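Indlow Faltovora Range Bag Review
By Alvar Öberg
January 6, 2019

I've carried my target pistols in an old gym bag for longer than I want to admit, so the Faltovora from Indlow has been a real treat. It's a mid-size range bag with a stiff base, two big side pockets and a padded center section, and after almost 300 trips in and out of the truck the stitching still looks great.

The center section is what sold me. It takes two full-size pistols in their own sleeves, with room left over for ear muffs, a staple gun and a stack of targets (the folded kind, anyway). There are 7 magazine slots along the front, and they're snug! My .45 mags stay put, and my skinnier .22 mags do too, which I can't say for the last bag I tried, an Enriquez with slots you could lose a flashlight in.
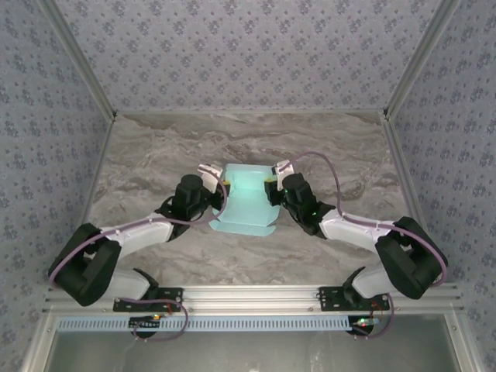
Vol. 7, Page 300

I loaded it with 1000 rounds of .22 for a club match at Skararport last April and walked it from the far parking lot to the line. The shoulder strap is wide and the pad doesn't slide around. Wow, what a difference. Put the same count of .45 in there and you'll want a cart, but the handles held up fine when I tried it.

Gripes? The zipper pulls are small with gloves on, and the brass pouch is sold separately. I'd also like a brighter lining, as little black parts vanish in there (I spent a good while hunting for a front sight screw).

I like it a lot, and my wife has already asked for one in green.

Item no. 3390. Comes in black, tan or green.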